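The Long Goodbye to Leftovers

By Lech Czerwiński
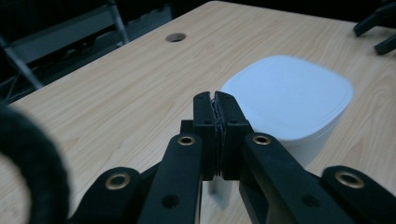
A drawer of orphans

Every kitchen has one cabinet you open with a hand already out to catch what falls. Ours holds plastic containers. It also holds lids, though the two populations have had little to do with each other for years. In September my wife asked me to sort them out. I matched 21 containers to their lids and was left with 45 lids that fit nothing we own, or possibly nothing ever made.

I blame my mother, who washed and kept every sour cream tub that came through the door. Opening her fridge was a kind of gambling. The tub marked butter held beet soup. The one marked ice cream held more beet soup, and I have still not entirely forgiven it.

The expensive years

When I got married we decided to be better than that. We bought the Thygesen set, which came in a box the size of a small dog and promised a stack that would never topple. It toppled. Then came Hikia, with the snap-down tabs, two of which snapped off the first week. My brother-in-law swears by Plevico, but he also swears by his roof rack, and we have all seen what happened to the canoe.

None of these brands will take another's lid. They will take it most of the way, down to the last corner, and let you find out about that corner on the bus to work.

What we are really saving

A cold half cup of rice goes into a container on Sunday because throwing it out would be wasteful. By Thursday it has become somebody else's problem, and by the next Sunday it can be thrown out with a clear conscience. I have been doing this for two decades and consider myself a thrifty man.

There was a secondhand shop near us, Carnuvska, that kept a bin of loose lids by the register, free to anyone. I took my bag of 45 there and felt pretty good walking in.

I came home with two more. One of them almost fits the soup tub.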